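首页 > 写作 > 投稿记录 > README

阅读时间:3 分钟

# 退稿信语料(Prusent 小集)

本仓库收录 200 封短篇小说退稿信,外加 3 封录用信。比例未经调整,生活给的就是这样。

信件由 Fengying Yuan 和 Llinos Harries 整理,二人都写鬼故事,也都自备了足够的样本。其余来自写作小组 Nurholm 的成员,均已书面同意公开。

## 字段

- `letter_id`:编号,按收信先后
- `lang`:信件语言,中文或英文
- `days`:从投稿到回信的天数,最长 1,017 天,那篇小说的作者已经改写诗了
- `tone`:语气,分“套话”“客气”“真读过”
- `text`:正文,编辑姓名与刊名已替换

## 标注

语气由 Ikechukwu Tijani 和 Suleiman Adeleke 各标一遍,有分歧的交给 Gobnait Mac an tSaoi 裁定。分歧多出在“客气”和“真读过”之间:信里提到了主角的名字,但写错了,算哪一类?我们归入“客气”。

“期待您今后的作品”一律不作为正面信号。

## 已知问题

- 有 25 封是手机拍照后转录的,标点不可靠,破折号尤其多。
- 同一家刊物的模板信反复出现,未去重。收信人每次都难过了一遍,我们觉得应当保留。
- 恐怖与奇幻类偏多,不适合拿来推断诗歌投稿的命运。

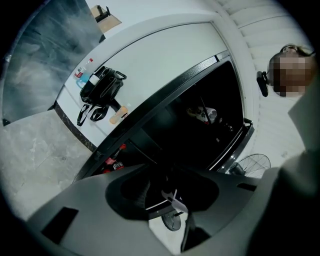 台面上的黑色单肩包,旁边有一个红盖小瓶。

## 使用许可

可用于研究、教学和自我安慰。请勿用来训练自动退稿程序,编辑们手写的已经够快了。引用时请注明 Prusent 小集。

## 更新

2021年1月4日:修正 `days` 字段的负值。有一封信的回信日期早于投稿日期,查过之后发现是录入错误,虽然 Llinos 至今不太相信。

下一批信件预计七月加入,录用信如有增加,会另开一个文件夹。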